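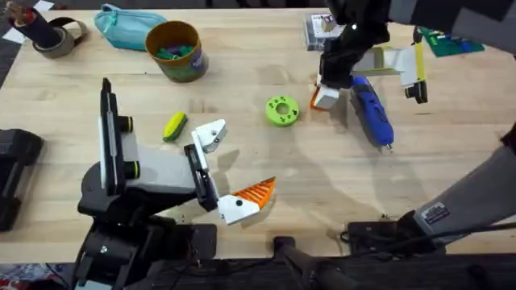

4.2 What people do with a table once it is theirs

I went into the Mustton interviews thinking I'd be writing about rent. Rent was what the funders cared about, and it was what I'd put on the consent form, so for the first few weeks I dutifully asked every workshop tenant what they paid and whether they thought it was fair. They answered politely and then went straight back to telling me about their tables. Who had the one by the window, who had left glue on whose, how far your stuff was allowed to creep before somebody said something. Figure 3 has the sort of surface they kept on about, a light wooden top with tools, containers and small parts scattered around it, and I must have heard a dozen different words for that state of affairs ("mid-job" was the kindest, "a disgrace" came up more than once). So this section is about tables, with apologies to anyone who came for the rent, which is in 4.5.

Figure 3. A shared-type worktop with work laid out.

I spoke to 27 tenants across the two sites, Mustton and Nistville, and I also had the booking records from both, 3,678 entries in all, which Stuart Rowbotham very kindly cleaned up for me before I'd worked out what half the columns meant. The two places charge nearly the same and are much the same size. Where they differ is that Mustton lets you keep a table for as long as you're paying, and Nistville makes you clear it every evening, with a shelf to put your things on.

You'd think the Nistville people would moan about this. Some did! But the moaning was mostly about the shelf (too high, too shallow, somebody else's varnish on it) and hardly ever about the clearing. One woman who re-canes chairs told me she'd started to enjoy the last quarter of an hour, because it was when everyone talked. At Mustton hardly anyone mentioned talking to their neighbours unless I brought it up, and then it was usually about a boundary. I've got one lovely long passage on a strip of masking tape that I'm saving for the appendix.

I don't want to push this too far. Stockdale's older tenants had kept tables too, back when we did the pilot, and they were chatty as anything, so a fixed table can't be the whole story. They'd also mostly known each other for years. What I'd say is that keeping a table seems to change what a neighbour is for. In Mustton the neighbour is the person whose offcuts might end up on your side. In Nistville it's whoever happens to be next to you tonight, and you may as well borrow their clamp.

The booking records back this up a bit, though less than I'd hoped. Nistville bookings were shorter and there were more of them, as you'd expect if you have to set up and pack away each time. I tried leaving out the visits under 30 minutes, which I took to be people collecting things, and the pattern stayed put. I haven't tried splitting it by trade yet. The Merkemis system they both use only started recording trade in October, and a good chunk of people just put "other".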